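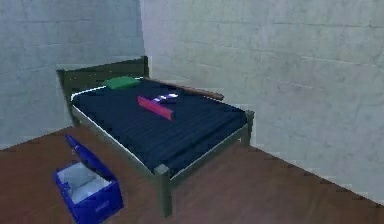 Bed in the corner, blue box on the floor.

September round-up: what I've been playing

Hello again, and welcome to everybody who signed up after the last letter! I had big plans to write about three different games this time, and then I started Skudville and that was the end of that. So this one is almost all Skudville, with a bit of housekeeping at the bottom.

If you haven't run into it, Skudville is a town-management game for PC from a little studio called Wekero. You get a muddy valley, a train stop, and a handful of grumpy settlers, and off you go. It came out earlier in September and I picked it up on launch day, mostly on the strength of their last one, Lesutdale, which I played for something like 150 hours (please don't tell my sister). Lesutdale was a gentle farming game where the worst thing that could happen was a late frost. Skudville is meaner. My first town starved. My second town burned down, and then the people who were left starved.

What I love is the way the settlers hold grudges. Every one of them keeps a list of who they like and who they can't stand, and the game really uses it. I put my only baker next door to my only miller, thinking I was being clever, and they had an argument over a fence and she stopped buying flour from him. The whole town went without bread for six days while I tried to figure out how to move a house. You can't move a house! You have to knock it down and build it again, and then the miller is mad at you too.

The tutorial is the weak spot. It covers roads and food just fine and then goes completely silent when you get to trade, so you're left poking at menus. It took me two evenings to work out that the train only stops if you've flagged at least one crate for sale. If you're starting fresh, go into the depot menu, flag anything at all (I used turnips), and save yourself the trouble.

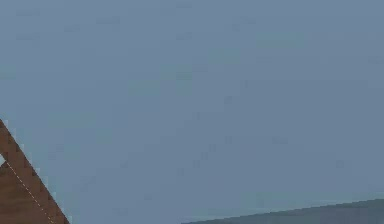 Will it run on your machine?

I got a bunch of emails asking this after Lesutdale, so I'll get ahead of it this time. My computer is pretty old and I was able to play on medium settings with no real trouble until my town hit 70 settlers. After that it got choppy whenever it rained. Turning off puddle reflections fixed most of it, and I can't say I miss the puddles.

Loading an old save is slow, though, and autosave gives you a hitch every time it kicks in. I set mine to once per season and just try to remember to save by hand before I do anything dumb. One warning: a quicksave overwrites your last quicksave, with no backup, so make a proper named save before winter. I lost a very nice bridge that way.

The Koller mod

Rosaura Arango wrote in to point me at a fan-made mod called Koller, and wow, thank you, Rosaura. It adds a search bar to the settler list and lets you sort people by job, mood, or who they're currently feuding with. I don't know how I managed without it. You drop the folder into your mods directory, turn it on from the main menu, and restart the game. It worked with my existing town right away, but make a copy of your save first anyway.

She also says there's a hard cap of 1,000 items in any one warehouse, and anything extra gets left out in the yard to rot. That explains my potatoes.

Bits and pieces

The giveaway from last time is closed and the winner has been emailed. Check your spam folder if you entered, please, I've had trouble with that before.

A few of you asked for a beginner's guide to Skudville. I've started one, and it'll go up on the site when I've kept a town alive through a second winter. Send me your own tips and I'll put the good ones in with your name on them. I'm especially short on anything to do with goats.

Replies to this email come straight to me, and I read them all, even if I'm slow to answer. Next time I'd like to get to the two games I skipped, unless Wekero puts out the fishing update first.

Sent 30/09/2018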